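Home | Fit-Out Guides | Surgery | Waiting Room | Contact

Filed under: Handover Packs, Cabinets and Storage

August – by the Giler fit-out desk

7. Setting up the Sedidard drawer wall

7.1 Switch off the plinth lights at the wall. The drawers don't mind, but your knees will.

7.2 Fit the lowest runner first, 33 mm above the plinth, and work upwards. Working downwards has been tried, at Villanueva, on a Thursday.

7.3 Push each runner back until it clicks. A second click means it has come off again.

7.4 Hang the drawers and check the gaps with the 2 mm spacer. It's the grey thing you threw out with the packaging.

CAUTION: Open one drawer at a time until the wall brackets are tight. The full unit is heavier than the dentist.

7.5 Drop in the trays, rim upwards. 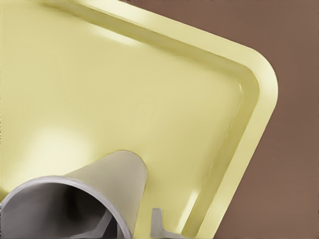
Fig. 8. Tray corner and rim.

NOTE: Enden runners look the same and don't fit. Please don't file them down.

7.6 Tighten the wall brackets, then go back to 7.3 for any drawer that sulks.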